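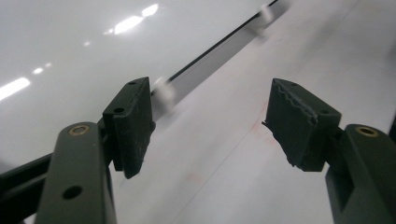 Petthorpe Rods, white worktop.

Petthorpe Rods - README

Last touched in September. Read the known problems part before you mail me, most of the mails are about that.

What it is

426 short recordings of people tidying rods. Plain rods on a white surface. Pick one up, stand it upright, lay it down, put it back with the others. Nothing clever. We wanted long thin things with no face to them, no label, no handle, no obvious top end, and wanted to see how people put them in order when you leave them to it.

Recorded at Remthorpe, upstairs, the room with the north windows. 13 sessions. Same worktop the whole way through, wiped between sessions.

Who

Vojtěch Kollár - recording, worktop, rods, most of this file
Venla Heiskanen - labels, the split, everything in notes.csv

Rods came from Engebretsen, from the offcut bin. Grotiva paid for the table and storage for one year, after that we will see.

What's in the folder

clips/ - one folder per recording, named session_number
stills/ - single pictures pulled from the clips, low effort, for browsing
labels.csv - one row per recording
notes.csv - free text, one row per recording where somebody had something to say
rods.txt - the list of rods, with lengths and diameters as measured by me with the good calipers
split.txt - train / check / leave alone

If stills/ looks incomplete that's how it is. I pulled them by hand and stopped.

The rods

Three lengths, called short, mid and long. Real numbers in rods.txt, please use those, do not measure off the pictures. All one diameter within a length. The ends are cut square and knocked back with a file, some better than others. A couple of the long ones roll funny, which I put down to how they were stored (leaning on a wall over a summer, my fault). They are flagged "bent?" in rods.txt with the question mark on purpose. I checked them against a straightedge and could not decide.

No rod has a mark on it. We talked about putting numbers on the ends and didn't. So the rod id in labels.csv is the length only. You can't follow one single rod from session to session. If you need that, this is the wrong set.

The activity

Every recording has one of these jobs, column "job":

stand - rod goes from lying to upright and is held there
lay - rod goes from upright to lying
align - rod is laid alongside another one
return - rod goes back in the tray
free - whatever the person wanted, Saturday session mostly

The tray is a shallow one, kept off to the side. In "return" clips it comes into view late and sometimes only a corner of it. Don't train anything on the tray, it was swaped for another one partway and I didn't write down when. Venla thinks session six. I think later.

"align" was meant to be the easy job and was the one people argued over. Ends flush or middles level? We never said. So both are in there. notes.csv has it for the clips where Venla could tell, as "flush" or "mid". Blank means she couldn't tell. 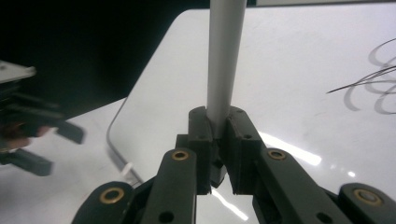

Upright is the label I get asked about most, so to spell it out. A rod counts as upright when it is held and the length runs up the picture, close enough to vertical that Venla didn't reach for a ruler. It does not need to touch the table and it doesn't need to stand by itself. In the picture: light gray rod, rising straight up between the two pads to the top of the picture, and the lower end is hidden down in between them. You get neither end, so don't try to get the length class from a view like that. Use labels.csv. Look also at the shading, lighter down the left side and darker down the right. On a plain matte rod that soft change from one side to the other is about all you have to tell it's round.

Light

Daylight plus the ceiling panels. Blinds half down in the morning, up after lunch. White table plus pale rod means low contrast, we knew that going in. If your edge finder falls over on the pale ones try working on the shaded side of the rod first. That did more for us than any amount of fiddling with exposure.

Column "light" in labels.csv is am or pm and that's all it is. Not a measurement. One afternoon the panels were off for most of a session and no one put it in the column, it is in notes.csv, search for "panels".

Labels, how they were made

Venla did all of them. Then she did a portion again without looking at the first pass. Where the two passes disagreed she kept the second and wrote a line in notes.csv. There is no second labeler. I know.

Columns in labels.csv:

rec - recording name, matches the folder
job - see above
rod - short, mid, long
start - lying, upright, in tray
end - same values
light - am, pm
keep - yes, no

"start" and "end" are the state at the first and last moment of the clip. Not what happened in the middle. Some clips start upright, go down, come up again and end upright. Job for those is free even when it wasn't the free session.

keep = no

29 recordings are keep = no. They're left in the folder so the numbering doesn't have holes. Reasons are mixed - rod dropped off the table, somebody talking over the start and then doing a different job from the one asked, a few where the clip stops early. Reason is in notes.csv. Please drop them before you report anything.

Split

By session. Whole sessions go to one side or the other, never cut through the middle. If you make your own split do the same, clips inside a session look very alike (same light, same pile, same person often) and you'll get lovely results that mean nothing.

"leave alone" in split.txt is a real request. We want to use that part later for something and would like it not to be looked at by then.

Known problems

- short and mid get mixed up in labels when neither end was in view for long. Fixed what we found.
- first session has the table at a different height. Measured after the fact, not before. Number in rods.txt at the bottom, wrong file for it, leave it.
- clip names in session two have an underscore too many. Scripts handle it. Your scripts may not.
- there are smudges on the worktop in the later sessions. They come and go. Wiped is not the same as clean.
- notes.csv is partly in Czech and partly in Finnish. Translating when there is time. Mostly it's swearing about align.
- no sound. Stripped on purpose, people chatted.

What you could use it for

Finding thin pale objects on a pale ground. Telling upright from lying. Looking at the order people tidy in - long ones first, nearly always, which suprised me.

What not to

Anything about length from a single still. Anything about who is doing the tidying, we didn't record that and took out what we had. Anything about weight, we never put a rod on a scale.

Getting it

Ask Vojtěch. It's too big for where this page lives. You get a link, link dies after a bit, ask again if it does. The stills folder alone is small and I can send it by mail.

Using it

Free to use for research and teaching, name the set (Petthorpe Rods) and both of us. Don't repost the clips. Stills are ok to repost in slides or a paper.

To do

- finish stills/
- the tray question
- measure the "bent?" rods properly, ask Engebretsen if they have a flat plate we can borrow
- darker rods on the same table, if Grotiva says yes
- move the table height out of rods.txt

Comments (5)

mirelk
What do I do with rows where start and end are both "lying" and job is "stand"? Found a handful in the check part.

Vojtěch Kollár
Those should be free. Send me the names pls, I'll fix in the next upload.

tobben_r
Second the thing about splitting by session. Did a random split first, looked great, redid it by session and lost most of it. Also the underscore in session two cost me an evening.

Venla Heiskanen
It was session six. For the tray. I have a message from that day about it, will put it in notes.csv.

jp_wrkshp
is there a version with the lengths in inches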